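Gresthorpe World Affairs Circle
Minutes of the year-end meeting, held online
Wednesday, December 30, 2020

I'm writing these up the way I always do, which means they're longer than they need to be and you'll hear my opinions whether you asked or not. If I've put words in your mouth, send me a note before the next meeting and I'll fix it.

Opening

We got going a few minutes late while people found their mute buttons. The chair said hello to everybody, welcomed two first-timers, and asked whether anyone had trouble with the minutes from last time. One correction: I had written that the Kalniņš talk was about Baltic gas storage, and it was about Baltic electricity lines. My apologies, I mixed up my own notes! With that fixed, the minutes were approved.

Item 1: The border closure and what we made of it

This was the big one and it took up most of the evening. The member leading the discussion had put together a reading packet on the Predari crossing, closed to trucks since the fall, and on the quarrel between the two governments over who shut it first. (Most of you had read it. I had read most of it.)

The question she set us was a simple one. When two capitals tell completely different stories about the same night, what can people like us, sitting at home with a newspaper and a cup of coffee, reasonably believe? She asked us to start with what both sides agree on, and that helped a lot. Both agree the barrier came down. Both agree there was a customs patrol on the road, and that shots were heard. After that the two stories part company. One government says its patrol was fired on from across the river. The other says its guards fired into the air after the patrol ignored a warning.

One member, who used to work in shipping, pointed out that the closure hurts the smaller country much more, as nearly all its fruit and grain goes out by that road. He thought that made it unlikely they'd have wanted a fight. Somebody else came right back and said governments do things that hurt their own farmers all the time, and we had a pretty lively ten minutes on that. I was on the side of the second speaker, for the record, though I kept my camera off and my mouth shut because I was taking notes.

We spent a while on the word "incursion." It turns up in one country's statements over and over, and the other country never uses it at all, they say "contact." I thought this was the best part of the night. A member who reads both languages told us that neither English word is a great match, and that the wire reports had been swapping them around pretty freely. She's going to write up a page on it for the next packet, with the original phrases side by side.

There was a sharp exchange on whether outside monitors would do any good. The view in favor was that monitors at least give you a third account to put next to the other two. The view against was that monitors only get there once everything has been cleaned up, and then both sides quote the half of the report they like. I wrote down "both of these are true" and I still think so.

Somebody asked whether the circle should take a position. The chair reminded us that our rules say we don't, and that we haven't since we started. A couple of people grumbled. It was left there.

Item 2: Sanctions, briefly

We ran short on time here, so I'll be short too. The plan had been to compare the trade measures that followed the closure with older cases, and the packet had a good section on this that deserved more than we gave it. What we did get to was the difference between measures that name people (frozen accounts, travel bans) and measures that hit whole goods, like the ban on canned produce. Several members felt the second kind lands on the wrong people. One member said, fairly enough, that the first kind often lands on nobody, since the money has usually moved on by then.

Agreed to bring this back in April, with the full hour, and with the packet sent out earlier than it was this time. (That last bit was aimed at me. Fair!)

Item 3: How we get our news

This item came from one of our newer members and I hope she does more of them. She had taken a single evening's reports on Predari and followed each one back to where it came from. A lot of what looked like separate stories went back to the same short agency report, and one site had picked up the story from a second site that had picked it up from the first. She showed us a headline that said "confirmed" over a paragraph that said "claimed." There was a good deal of groaning.

Her suggestions, as I took them down: look for the name of the outlet that did the original reporting, check whether the official being quoted was anywhere near the place, and wait a day before passing anything along. I've been trying the third one and I'm not good at it.

A member asked about Fliseo, the news-sorting app that a few people here use. Opinions were mixed. It's handy for seeing reports from different countries next to each other, but it doesn't tell you which ones are copies. Two people said they had dropped it over the summer and one said she'd be lost without it. No recommendation from the circle either way.

Item 4: Membership and money

We finish the year with 263 names on the mailing list. Turnout at meetings is a good deal smaller than that, as ever, though being online has brought back people who moved away years ago — one of them joined us from a time zone where it was already breakfast, which I think deserves a mention in the record.

Dues stay at 15 dollars. There was a proposal to drop them for as long as we're not paying for the hall, and I thought it might pass, but the feeling was that we'll be glad of the cushion when we go back. Anyone who finds dues hard this year should just tell the chair quietly and that'll be the end of it.

The speaker fund stands at over 3 hundred dollars. Our last two speakers refused any fee, so nothing has gone out of it since spring.

Item 5: Program for the new year

The chair read out the draft program. Fishing rights comes first, then a session on refugees and city housing, then the postponed sanctions evening. We also have a tentative yes from the Kalniņš Institute for a follow-up talk on power lines, and I promise to get the subject right. They've asked us to send questions ahead, so please do, and please keep them to a sentence or so. Last time we sent them a page and a half.

There was a request for something on South America, which we've neglected badly. I agree with that one completely. Two members offered to put an outline together, and they'll report back at the next meeting.

We also talked about whether to stay online once the hall reopens. I made the case for doing both, and was asked how the sound would work, and I didn't have an answer. The question goes on the next agenda.

Item 6: The web page

The page now has the reading lists for the whole year, in order, with links that work (tell me if you find one that doesn't). These minutes will go up there as well once they've been looked over. Old packets are being scanned a few at a time. The earliest ones are on that shiny fax paper and some of the pages have faded past reading, so if you kept your own copies from back then, please let me know before you throw anything out!

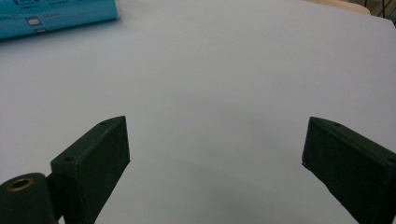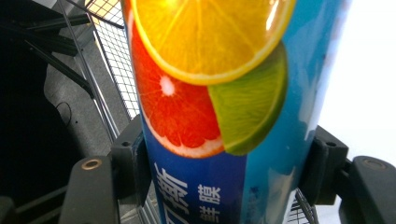 Item 7: Any other business

A member asked that we keep to the speaking order a little better, since on a call it's so easy for the same few voices to fill all the space. Agreed by everyone, including the same few voices. The chair will keep a list from now on and read out who's next.

Another member wanted it noted that the quiz on world capitals, held in the last part of the November social, had one wrong answer in it. Noted. The result stands.

Things to do before next time

The chair will write to the Kalniņš Institute and confirm the talk.
The language page on "incursion" and "contact" goes into the next packet.
The South America outline is with the two members who offered.
I'll send the packet out early, and I'll ask the hall what they'd charge us for using their internet.

The meeting closed a bit after nine. A handful of us stayed on to talk about Predari some more, and I stopped taking notes at that point, so whatever was said there is off the record.

Minutes taken by the secretary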